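Barkwood Homeowners Get a Newsletter, a Survey and Few Answers

The Barkwood Homeowners Association says its neighborhood is "more connected than ever." It says so on the front of its August newsletter, which also introduces Oona Eskola as the new association president and announces a resident engagement program to be run by a company called Rukar. The newsletter runs to 11 pages. The price of the program is on none of them.

Eskola won the job with no opponent. Her biography says she moved to the area for work, rented on Candari Street, then bought a townhouse and joined the board a year later. It lists her favorite walking route and the name of her dog. It doesn't say how she plans to vote on the reserve fund, which last year's board left short, or whether she supports the parking rules that brought a full room to the spring meeting.

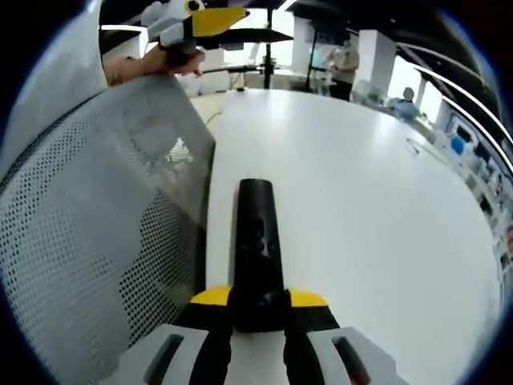

Asked about both by email, Eskola wrote that she wanted to "listen first" and would have more to say once the survey results were in. The survey closed on Sunday. It had 4 questions, and one of them was whether residents would like to receive more surveys.

The association covers 800 homes, so getting people to answer anything is a real problem, and past boards have struggled with it too. Turnout for the last board election was low enough that the meeting had to be held twice before there was a quorum. Rukar's pitch is that an app will change this. Residents will be able to report a broken sprinkler, book the clubhouse and "share neighborhood stories" from their phones. The first two can already be done by calling the management office, Huttunen Property Services, which answers until five on weekdays.

Huttunen will stay on under the current contract. That means homeowners will be paying for the office and the app at the same time, at least for the first year. The newsletter calls this a transition period and gives no end date for it.

Thitima Kongkaew has owned a home on the north side of Barkwood since the second phase was built and served two terms on the board. She asked for a copy of the Rukar agreement in writing and was told it would be posted after it was signed.

"I would like to read it before it's signed," she said. "That's the useful time to read it."

Kongkaew said she has nothing against the new president and thinks an app might suit younger owners. Her complaint is with the order of things. In her years on the board, she said, anything that touched dues went to an open meeting first, with the numbers on a sheet by the door. She would also like to know what Rukar does with the names, phone numbers and unit addresses people type in. The newsletter says only that the company "takes privacy seriously" – a line that could be printed under any company's name.

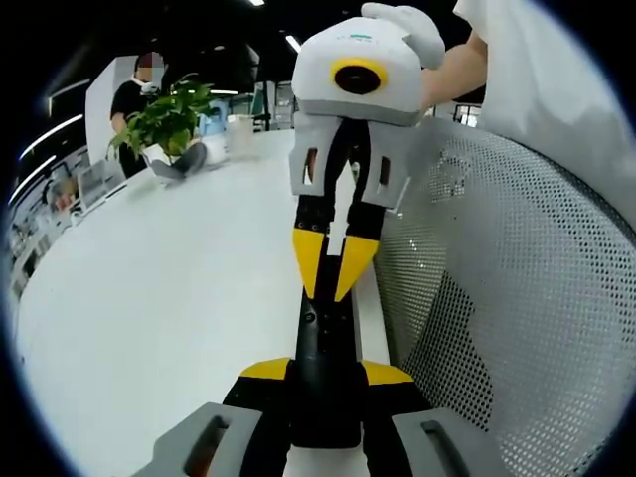 There are some promises in the newsletter that can be checked. Board minutes are to be posted within 3 days of each meeting, where in the past they have sometimes taken months. The pool gate is to be fixed before the end of the season. Eskola also says she will hold open hours at the clubhouse twice a month, starting at 6:30 p.m., with no sign-up needed. The first dates had not been posted when this item was written.

The minutes from the last two meetings weren't up either. A Huttunen employee who picked up the phone said they were with the board for approval.

The board is expected to take up the Rukar contract at its next regular meeting. Owners may speak for two minutes each, and must put their names on the list before the meeting is called to order. For now the list is kept on paper at the management office.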